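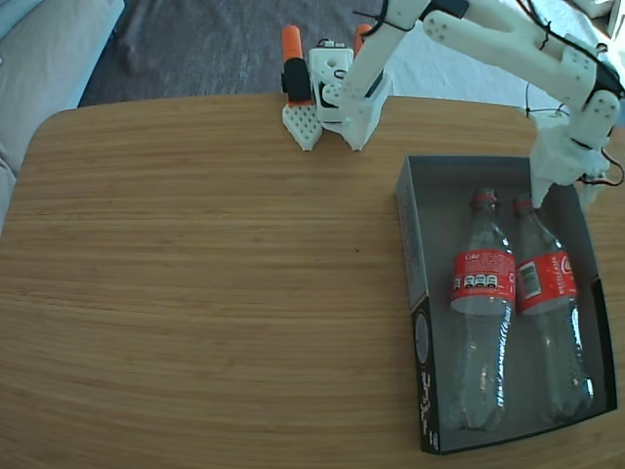 Foto: Macarena Cabello

Lesezeit: 3 Minuten

Ich bin in einem Haushalt groß geworden, in dem man leere Flaschen nicht zerdrückt. Das war bei uns eine Charakterfrage. Wer eine Flasche zerdrückte, vernichtete Geld, und wer Geld vernichtete, von dem war auch sonst nicht viel zu erwarten. Seit ich in Spanien wohne, in einer Wohnung in der Calle Sotomayor, deren Aufzug nach eigenem Ermessen fährt, gibt mir im Supermarkt kein Mensch etwas für meine leeren Colaflaschen. Ich hebe sie trotzdem auf. Unzerdrückt, mit Etikett, als stünde unten im Haus der Automat mit dem kleinen runden Loch und dem Bon.

Zum Aufheben braucht man einen Ort, und mein Ort ist ein Karton. Er ist schwarz, innen grau, ziemlich flach und eigentlich viel zu schön für Leergut. Er sollte die Übergangslösung sein, bis ich etwas Richtiges gekauft habe, einen Korb vielleicht oder eines dieser Trennsysteme mit Fächern, in denen Paare aus Katalogen ihre Abfälle anlächeln. Gekauft habe ich das im vergangenen Oktober nicht und seither auch nicht. Der Karton bleibt. Er wandert nur: vom Flur in die Küche, von der Küche auf den Wohnzimmertisch, und wenn Besuch kommt, vom Wohnzimmertisch hinter das Sofa, wo ihn der Besuch beim Hinsetzen sofort entdeckt.

Das Problem ist das Format. Große Flaschen passen genau nebeneinander hinein, Boden zu mir, Deckel nach hinten, sehr ordentlich, wie Sardinen mit gehobenem Anspruch. Dann ist der Karton aber auch schon gut ausgelastet, und alles Weitere liegt obenauf und rutscht. Meine Nachbarin Olga Marín, die in solchen Dingen keine Sentimentalität kennt, stellt sich vor so eine Flasche, dreht den Deckel ab, drückt, dreht den Deckel wieder drauf, fertig. Das Geräusch geht mir durch und durch. »Es ist Plastik«, sagt sie dann. Ja, Olga. Das weiß ich.

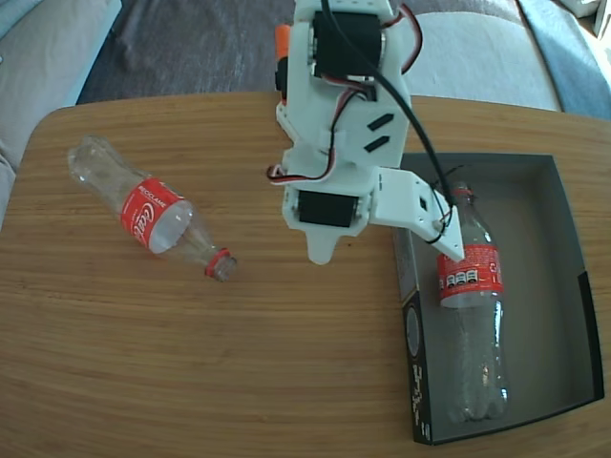 Dabei lese ich inzwischen gern Etiketten, eine Beschäftigung, zu der man kommt, wenn man beim Frühstück das Telefon weglegen will und sonst nur die Milch dasteht. Auf der Milch steht nichts Persönliches. Auf der Cola dagegen wird man geduzt, und zwar mit einer Dringlichkeit, die ich von einem Erfrischungsgetränk nicht erwartet hätte. RECICLAME steht da, weiß auf rot, oben am Rand des Etiketts: Recycle mich. Den Akzent hat man sich in den Großbuchstaben gespart, was meine Spanischlehrerin Montserrat Casado hätte anstreichen müssen. Ich finde die Bitte vor allem indiskret. Da liegt eine leere Flasche auf der Seite auf meinem Tisch, den roten Deckel noch drauf, und verlangt etwas von mir. Mein Joghurt hat mich noch nie um etwas gebeten.

Auf einem anderen Etikett steht es auf Englisch, RECYCLE, hochkant gedruckt, sodass man den Kopf schief legen muss. Vielleicht ist das für Leute, denen das Spanische zu direkt war.

Und dann die Deckelfrage. Mit Deckel in den gelben Container oder ohne? Ich habe dazu in meinem Bekanntenkreis eine Umfrage gemacht und bereue es. Macarena sagt mit Deckel, und zwar so, wie man sagt, dass die Erde rund ist. Saturnino Rivas aus dem dritten Stock sammelt Deckel extra, in einem Gurkenglas, für einen guten Zweck, dessen Name ihm gerade nicht einfällt. Das Glas ist seit Jahren voll. Er hat ein zweites angefangen. Meine Mutter am Telefon wollte erst einmal wissen, warum ich so viel Cola trinke.

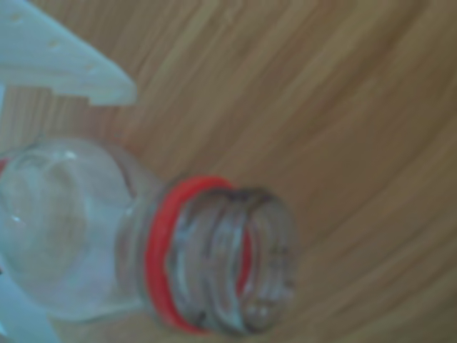 Ich selbst bin in der Sache wankelmütig. An guten Tagen schraube ich jeden Deckel ordentlich fest, trage alles hinunter und fühle mich wie jemand, der seine Steuererklärung im Februar macht. An schlechten Tagen liegt irgendwo ein Deckel unter dem Sofa, die dazugehörige Flasche bleibt offen, und der letzte Schluck, den ich für getrunken hielt, läuft in den Karton. Der Holztisch hat davon auch schon etwas abbekommen. Man wischt, es klebt, man wischt noch einmal, es klebt großflächiger. Lauwarmes Wasser mit einem Tropfen Spülmittel hilft, danach trocken nachreiben, und immer in Richtung der Maserung, behauptet Macarena, die ihren eigenen Tisch unter einem Wachstuch versteckt.

Der gelbe Container steht übrigens fünf Minuten von hier, bergab. Zurück geht es bergauf, dafür ohne Flaschen, das gleicht sich aus. Die Klappe ist so groß, dass man jede Flasche einzeln hineinwerfen muss, und jede macht dabei ein hohles Plopp, das man bis zur Bäckerei hört. Ein Bon kommt nicht heraus. Ich warte trotzdem jedes Mal einen Moment.

Nächste Woche fahre ich zu meinen Eltern. Im Koffer ist noch Platz, und ich habe nachgelesen: Ohne deutsches Pfandzeichen nimmt der Automat dort nichts an. Meine Mutter meint, man könne es ja mal versuchen.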